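Can a robot open your cupboards yet? How to find out before you spend anything

I get asked this a lot, mostly by people who've watched a video of a robot putting the shopping away and now want one by February. So this is how I test the claim myself, on a simulator, with an ordinary computer and a free evening or two. You don't need to own an arm (I didn't for ages).

What you'll need

A physics simulator you get on with. I use Provel, but any will do if it has proper hinges and contact. A model of an arm with a two-finger gripper. A few cupboard models with doors that really swing. I started with the Cuvstead set, and there are 5 in it I'd call typical of a British house.

Step 1: Pick one door and one only

Don't start with "tidy the kitchen". Start with a single hinged door, shut, and decide what counts as success. Mine is the door open far enough to get a dinner plate out. Write it down, or you'll be tempted to move the goalposts at midnight - I have!

Step 2: Check the hinge

Open the door by hand in the simulator and watch which way it swings. Then add a bit of friction. Models often arrive with none at all, and a door that flies open at a touch will make any robot look brilliant.

Step 3: Choose where to grab

Long bar handles are the friendly ones. The fingers can close anywhere along the bar, so being slightly off doesn't ruin things. Short handles are a pain, and round knobs are worse. Line the gripper up so the fingers go either side of the bar, and leave the approach slow for the last bit.

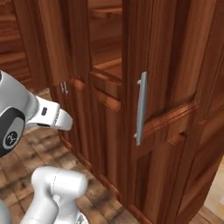
Step 4: Pull in a curve

Everyone gets this wrong first time, me included. A door travels in an arc, so if you tell the arm to pull straight back it'll either slip off or fight the hinge. Give it a curved path and let the wrist turn as it goes.

Step 5: Run it 100 times

Shift the starting position a little on each run and keep a tally. One lovely run means nothing. If you've got patience, go up to 2,000 and leave it overnight.

So, can they do it? One known door, yes, pretty well. A strange kitchen with mixed handles and a sticky hinge, not reliably, and I wouldn't trust one near my good glasses.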